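Torque sequence after hydraulic pump reseal, Cumora loader

rillville_shop
Posted August 7, 2021
Our shop has completed a reseal of the main pump on a Cumora loader. The service manual calls for the cover bolts to be tightened in two passes. A senior technician maintains that three passes are required. Members are asked to state which procedure they follow and on what basis.

E. Okoth
Three passes. I was trained at Mrema and have used that method for 17 years on pumps of this size. The first pass only seats the cover. Please also confirm that the bolt threads were cleaned before assembly.

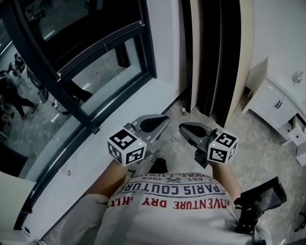

Hydraulics > Pumps and Motors

hardline_11
I must disagree with the previous reply. The manual is the governing document. If it specifies two passes, a third adds nothing once the final value has been reached, and it invites someone to exceed it.

E. Okoth
A third pass at the same value does not exceed anything. It confirms the value. On our last job, two of the 11 bolts moved on the third pass.

hardline_11
That suggests the second pass was done out of sequence. I would correct the sequence first.

orkavau_parts
Members should check which edition of the manual they hold. The Orkavau supplement, page 2332, replaces the cover bolt table for the later pump housing. It retains two passes but changes the order of the bolts.

rillville_shop
Thank you. Our copy does not include the supplement. The threads were cleaned and lightly oiled.

E. Okoth
Then please check whether the listed values are for dry or oiled threads. The difference matters more than the number of passes.

hardline_11
On that point we agree.

rillville_shop
The supplement has been requested. The machine will remain out of service until it arrives.

Elibariki Okoth
Section Moderator, Hydraulics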